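Ticket 1078
Queue: Flakmont Support, cell hardware
Site: Vadport
Unit: Plolum two-arm bench cell
Control software: Wada
Opened: Monday, July 31, 2023
Status: Closed, follow-up pending
Subject: Right arm drops wrist video and stops short on close

Reported by site
Right arm loses its wrist video feed during close moves. Feed comes back without a restart, usually within a few seconds. On the same moves the right gripper reports a close position short of the commanded one by 6 percent of travel. Left arm does not show either fault. Both arms run the same program with left and right swapped. Site restarted Wada and power cycled the cell before opening the ticket. No change.

Questions back to site
1. Does the video drop with the arm parked and only the gripper moving?
2. Does the short close happen with nothing between the fingers?
3. Has anything been moved on the front rail or rerouted since the February service?

Site reply
1. No. Needs arm motion, mainly wrist roll.
2. Yes, same error empty or loaded.
3. The right wrist cable was re-tied after February. Base plates not touched.

Support note 1
Items 1 and 2 look like separate faults. Treat the video drop as a cable problem until shown otherwise. Treat the short close as a zero offset problem. Do not change both in one pass or the log will be no use.

Asked site for a fixed camera still with both arms brought in to the middle of the table, cables in their normal run.

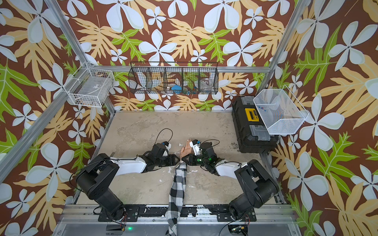
Fixed camera. Both grippers at center, wrist cables arcing over the modules, green indicator lit on the right module.

Support note 2
Indicator on the right module is on, so the module has power at that moment. That does not clear the data side. The loop over the wrist is the first thing to check – a loop with too little slack will load the connector when the wrist rolls. Board and wiring near the right base should be checked at the same visit, with power off.

Steps sent to site:
- Stop the program. Park both arms. Power down at the supply, not from Wada.
- Unplug and reseat the right wrist cable at the module.
- Cut the tie nearest the wrist. Roll the wrist by hand through its full range and look for the point where the cable goes tight.
- Re-tie with slack left at that point. Cable must not reach the finger linkage at full open.
- Reseat the connectors on the board by the right base. Check that no wire is pinched at the mounting plate.
- Power up. Run the wrist roll test with the gripper open and log video drops.

Site reply
Cable went tight before end of travel. Tie moved back. Board connectors reseated, one was not fully home. Wrist roll test run for 170 cycles, zero drops. Short close still present, same value.

Support note 3
Video drop considered fixed. Either the tie or the board connector could have been the cause and there is no way to split them now. Leave it.

For the short close: stored zero on the right gripper is from before the February service. Finger screws were retightened then, so the zero should have been taken again. Procedure:
- Clear the table in front of the right arm.
- Set gripper torque limit to 83 in the Wada service page. Do not raise it to force the close.
- Open fully, then close until the fingers meet. Hold.
- Store zero. Open, close, read back.
- If the readback is off again, stop and check the finger screws before storing a second time.

After that, repeat a contact check and send a wrist view with a jaw against the work.
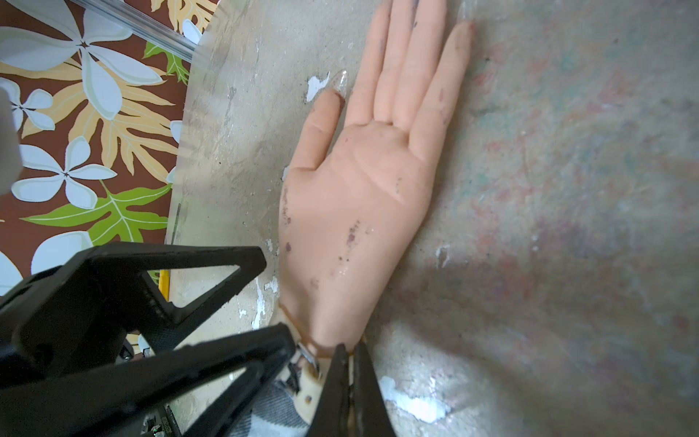 Wrist camera. Narrow jaw against the wrist end of the silicone hand, open-frame finger at lower left.

Support note 4
View is usable. Jaw tip and contact point are both visible, which is enough for the contact check. The large finger takes up the lower left corner. If the site needs that part of the table in view, it will have to come from the fixed camera – the wrist mount has no tilt adjustment.

Site reports right gripper readback matches command after the new zero, empty and loaded. Left gripper zero not changed.

Follow-up
- Site to add "take zero again" to the service sheet after any work on the finger screws.
- Site to check the left wrist cable for slack using the same steps.
- Support to send a spare wrist cable. Not fitted unless the drops return.
- Reopen under the same number if either fault comes back.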